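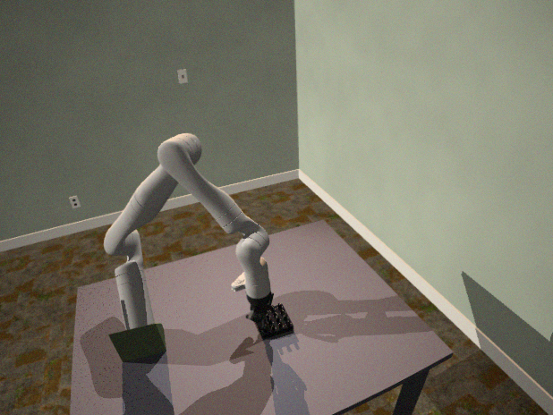
Bras articulé blanc sur une grande table, image de synthèse.

Rechercher sur ce blog Rechercher OK

Acouphènes, non. Mal de dos, oui : un livre d'exercices lu jusqu'au bout

2 octobre 2025 - par Sharada Acharya

Depuis le mois de mars j'ai mal en bas du dos, côté droit. Pas tous les jours, mais assez pour que je me lève de ma chaise comme quelqu'un qui descend d'un tracteur. Le médecin m'a examinée, n'a rien trouvé d'inquiétant, m'a prescrit des séances de kiné et m'a dit de bouger davantage. Entre deux séances j'ai acheté un livre.

Il s'appelle « Le dos sans histoires », édité chez Skeria, 252 pages, signé d'un certain Kowalczyk dont la quatrième de couverture dit seulement qu'il a été kinésithérapeute à Sillotcombe. La traduction est correcte, à part le mot « bassin » qui devient parfois « cuvette ».

Les trois premiers chapitres expliquent comment fonctionne une colonne. Je les ai lus en diagonale. Le quatrième est le plus utile : l'auteur y demande de noter pendant deux semaines les moments où la douleur arrive. J'ai utilisé un vieux carnet Cludex à petits carreaux. Chez moi c'était presque toujours en fin de matinée, après une longue station assise, et le soir en vidant le lave-vaisselle. Je pensais que c'était le matelas. J'avais même regardé les prix.

Viennent ensuite les exercices. Il y en a beaucoup trop. J'en ai gardé quatre :

le dos rond puis creux, à quatre pattes, lentement ;
le pont, allongée, les pieds à plat ;
le genou ramené vers la poitrine, un côté puis l'autre ;
la marche, que l'auteur compte comme un exercice.

Pour la marche, il propose de commencer par 2000 pas d'une traite, sans sac. De chez moi cela fait l'aller-retour jusqu'au cimetière par le chemin du bas. Je le fais avant le déjeuner, sauf quand il pleut fort. Les autres exercices, je les fais par terre dans le couloir, sur une couverture pliée en deux. Le tapis de gym glissait sur le carrelage.

Ce qui m'a moins plu : le chapitre sur l'alimentation, qui n'apporte pas grand-chose, et les schémas, trop petits. Sur celui du pont on ne sait pas où vont les bras. J'ai demandé à ma kiné, elle m'a dit le long du corps. Elle a feuilleté le livre, elle a trouvé la partie exercices raisonnable et m'a fait barrer celui où l'on se penche en avant jambes tendues - pas pour moi en ce moment.

Est-ce que j'ai moins mal ? Oui, le matin surtout. Je ne saurais pas dire ce qui vient du livre, des séances ou du fait que je me lève plus souvent de ma chaise. Le soir, cela dépend des jours. Le lave-vaisselle, je le vide maintenant en pliant les genoux, le panier du bas d'abord.

J'ai prêté le livre à ma sœur, qui a mal aux cervicales. Il n'y a qu'un chapitre court là-dessus, à la fin, et elle me l'a rendu au bout de quatre jours. Je cherche donc un titre pour elle, en français, avec de grands dessins. Si vous en connaissez un, les commentaires sont ouverts.

Contact | © Sharada Acharya, tous droits réservés | Haut de page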